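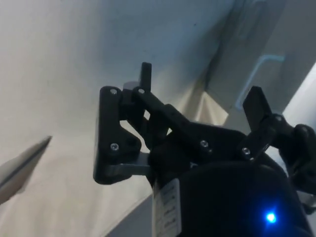 Wekora 공개일 참관기: 서랍 하나를 여는 데 필요한 소프트웨어

2019년 8월 14일, Wekora가 연구실을 외부에 여는 날이라 오후 회차로 다녀왔다. 신청할 때 관심 분야를 고르게 되어 있어서 '제어/계획'에 표시했더니 안내 순서가 하드웨어를 건너뛰고 소프트웨어 위주로 짜여 있었다. 그 점은 마음에 들었다. 공개일 행사는 대개 팔이 움직이는 걸 보고 박수를 치고 나면 끝나는데, 나는 팔이 왜 그렇게 움직였는지를 듣고 싶어서 가는 쪽이다.

미리 적어 두자면 나는 물류 쪽에서 모션 플래닝 코드를 오래 만졌고, 학습 기반 조작에는 의심이 많다. 읽는 분들은 그만큼 감안하시길.

발표

첫 순서는 발표였다. Wekora의 구성은 크게 세 덩어리다. 손목 카메라와 고정 카메라 영상을 받아 손잡이 후보를 뽑는 인식 모듈이 Imeo, 그 후보를 받아 접근 경로와 당기는 방향을 정하는 계획기가 Dindari, 그리고 모든 것을 기록하고 되돌려 보는 도구가 Mughal이다. 이름을 따로 붙여 놓아서 제품처럼 들리지만 질문해 보니 외부에 배포하는 것은 아직 없다고 한다.

슬라이드에서 제일 크게 나온 숫자는 서랍 열기 성공률 90퍼센트였다. 나는 이런 숫자를 보면 분모부터 묻는다. 시도가 1,000회라는 답이 바로 나왔고, 여기까지는 괜찮았다. 그런데 그 시도를 어떻게 나눴느냐, 가구 위치를 매번 바꿨느냐고 물으니 대답이 길어졌다. 요약하면 위치는 조금씩 바꿨지만 가구의 방향은 대체로 비슷했고, 사람이 중간에 가구를 제자리로 밀어 준 경우도 성공에 들어간 것이 있다는 얘기였다. 그러면 이 숫자는 계획기의 성능이라기보다 실험실 전체의 성능이다. 발표 자료에 그 설명이 한 줄이라도 있었으면 좋았겠다.

'성공'의 정의도 궁금했다. 서랍이 얼마나 나와야 열린 것인가? 기준은 고정 카메라 영상을 보고 사람이 정한다고 했다. 판정하는 사람이 여럿일 때 서로 얼마나 일치하는지는 아직 재 보지 않았단다. 학습 데이터를 쌓는 단계에서는 그럴 수 있다고 쳐도, 성능 수치로 내놓을 때는 얘기가 다르다.

작업대

다음은 작업대로 옮겨서 진행됐다. 천을 깐 탁자 위에 작은 서랍장을 놓고, 위에서 내려온 팔이 서랍을 다루는 작업이다. 설명을 맡은 분은 소프트웨어 화면과 실제 팔을 번갈아 가리키며 말했는데, 두 가지를 동시에 따라가기는 쉽지 않았다.
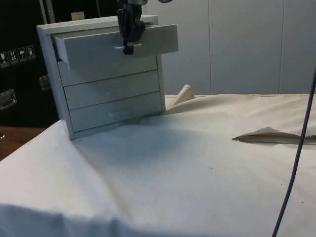 맨 위 서랍을 물고 있는 그리퍼. 아래 칸들은 닫혀 있다.

서랍은 쉬워 보이지만 제어하는 입장에서는 까다로운 물건이다. 당기는 방향이 레일 방향과 조금만 어긋나도 옆으로 힘이 걸리고, 가벼운 가구라면 서랍이 나오는 대신 몸체가 끌려온다. 더구나 바닥이 천이면 몸체가 어떻게 밀릴지 예측하기가 더 어렵다. 그래서 내가 가장 듣고 싶었던 부분은 손잡이를 잡은 다음이었다. 몸체가 같이 움직이는 것을 어떻게 알아채고, 알아챈 뒤에는 무엇을 하는가.

Dindari의 답은 생각보다 단순했다. 처음 잡은 순간에 추정한 당김 축을 따라 직선으로 움직이고, 손목 쪽 영상에서 손잡이의 상대 위치가 틀어지면 축을 다시 추정한다. 재추정 주기는 약 200밀리초. 힘 센서 값은 안전 정지에만 쓰고 계획에는 넣지 않는다고 했다. 나는 이 대목에서 고개를 갸웃했다. 가구가 끌려오는 상황에서는 손잡이와 손가락이 같이 움직인다. 손목 카메라로 보면 둘 사이의 상대 위치는 거의 그대로일 텐데, 그러면 무엇을 보고 틀어졌다고 판단하나?

이 질문에 돌아온 답은 고정 카메라를 함께 본다는 것이었다. 그렇다면 고정 카메라와 팔 좌표계 사이의 보정이 핵심이 된다. 보정을 얼마나 자주 하느냐고 했더니 "필요할 때"라고 한다. 필요한지를 무엇으로 아느냐고는 더 묻지 않았다. 뒤에 기다리는 사람이 많았고, 내 표정도 이미 좋지 않았을 것이다.

가림 문제도 물었다. 위에서 접근하는 자세면 손가락과 손목이 손잡이를 덮는 구간이 생긴다. 잡기 직전이 가장 정확해야 하는 때인데 바로 그때 제일 안 보인다. Imeo는 가려지기 전 마지막 추정을 붙들고 있다가 접촉 뒤에 다시 갱신하는 방식이라고 한다. 흔한 방법이고 나쁘지 않다. 다만 붙들고 있는 동안 신뢰도를 얼마나 깎는지가 중요한데, 지금은 고정값이란다. 느리게 접근하든 빠르게 접근하든 똑같이 깎인다는 뜻이다. 담당자도 임시로 둔 값이라고 인정했다.

인식 쪽 화면

Imeo의 디버깅 화면은 따로 자리가 마련되어 있었다. 학습에 쓴 손잡이 영상 조각이 1,886개라고 한다. 많다고 하기도 적다고 하기도 애매한 숫자다. 가구 종류가 고르게 섞였다면 꽤 쓸 만하겠지만, 같은 가구를 각도만 바꿔 찍은 것이 대부분이라면 얘기가 달라진다. 어느 쪽에 가까우냐고 물었더니 후자에 가깝다는 대답이었다. 얼버무리지 않은 것은 높이 산다.

내가 걱정한 것은 배경이다. 손목 카메라는 팔이 기울면 엉뚱한 곳을 본다. 탁자 위의 목표물 대신 방 안의 다른 가구가 들어오고, 거기에도 손잡이가 달려 있다.

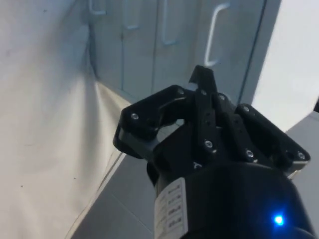 세로로 긴 막대형 손잡이는 탁자 위 서랍의 작은 손잡이와 사람 눈에는 전혀 다르지만, 손잡이 후보를 뽑는 검출기에게는 둘 다 정답이다. 검출기가 틀린 것도 아니다. 손잡이는 손잡이니까. 문제는 그 후보가 Dindari로 넘어간 다음 누가 걸러 주느냐인데, 현재는 작업 영역 밖의 후보를 거리로 잘라 낸다고 한다. 깊이 추정이 멀쩡할 때는 통한다. 밝은 색 벽이나 무늬 없는 천처럼 특징이 적은 면이 많으면 깊이가 흔들리기 쉬운데, 그럴 때의 대비책은 명확하게 듣지 못했다. "그런 프레임은 드물다"는 답은 대비책이 아니다.

한 가지 더. 넘겨받는 쪽인 Dindari는 후보를 하나만 받는다. 점수가 가장 높은 것 하나. 두 번째 후보가 거의 같은 점수여도 계획기는 그런 것이 있었는지조차 모른다. 나는 예전에 같은 구조로 시스템을 만들었다가 크게 후회한 적이 있다. 인터페이스를 좁게 잡으면 처음에는 깔끔하고, 나중에는 실패 원인을 찾을 때마다 두 팀이 서로의 로그를 가리키게 된다. 여러 후보를 점수째로 넘기고 계획기가 도달 가능성까지 따져 고르게 하자는 제안이 내부에도 있다고 들었다. 7월에 논의했다가 미뤄졌다는데, 미룬 이유는 일정이었다.

Mughal

오늘 본 것 중 의심 없이 좋다고 할 수 있는 것은 Mughal이다. 카메라 영상, 관절 값, 인식 결과, 계획기의 판단을 한 시간 축에 올려놓고 앞뒤로 끌어 볼 수 있다. 여기까지는 비슷한 도구가 많다. 마음에 든 것은 특정 시점에서 멈춘 뒤 계획기만 새 버전으로 바꿔 다시 돌려 보는 기능이었다. 기록된 입력을 그대로 먹이니까 팔을 움직이지 않고도 "이 버전이었다면 어떤 축으로 당겼을까"를 볼 수 있다.

물론 한계는 뻔하다. 계획이 달라지면 그 뒤의 입력도 달라졌을 테니 비교가 의미 있는 구간은 짧다. 그 구간이 어디서 끝나는지 화면에 표시가 없다. 처음 보는 사람은 끝까지 비교해 놓고 새 버전이 낫다고 결론을 낼 수 있다. 담당자에게 말했더니 메모를 하셨다. 반영될지는 모르겠다.

시간 동기화는 괜찮아 보였다. 카메라마다 수신 시각 대신 촬영 시각을 쓰고, 어긋난 프레임은 색을 달리해 보여 준다. 사소해 보여도 이걸 안 하는 곳이 정말 많다.

실패한 기록만 모아 보는 필터도 있는데, 분류 항목이 '인식', '계획', '기타'로 되어 있었다. 시연용으로 띄운 목록에서는 '기타'가 눈에 띄게 길었다. 내가 보기에 연구실에서 당장 해야 할 일은 그 '기타'를 쪼개는 것이다. 앞에서 말한 가구 끌림도 아마 그 안에 들어 있을 것이다. 따로 확인한 것은 아니고 내 짐작이다.

질의응답에서 남은 것들

마지막 시간에는 참석자 질문을 받았다. 문짝처럼 회전하는 물체도 되느냐는 질문이 나왔고, Dindari의 당김 축이 직선만 다룬다는 답이 나왔다. 원호는 다음 버전에서 한다고 한다. 언제인지는 말하지 않았다. 코드를 공개할 계획이 있느냐는 질문에는 Mughal의 기록 형식만 먼저 문서로 내는 것을 검토 중이라고 했다. 형식만이라도 나오면 나는 써 볼 생각이 있다.

성공률을 조건별로 나눈 표를 받을 수 있느냐고 내가 물었고, 정리해서 메일로 보내 주겠다고 했다. 글을 올리는 지금까지는 오지 않았다. 오면 아래에 덧붙이겠다.

다음에 가실 분들께. 소프트웨어 회차는 하드웨어 회차보다 질문 시간이 길고, 화면 글씨가 작아서 앞쪽에 서는 게 낫다. Mughal 시연은 따로 부탁하면 원하는 기록을 골라 틀어 주니, 성공한 것 말고 실패한 것을 틀어 달라고 해 보시길.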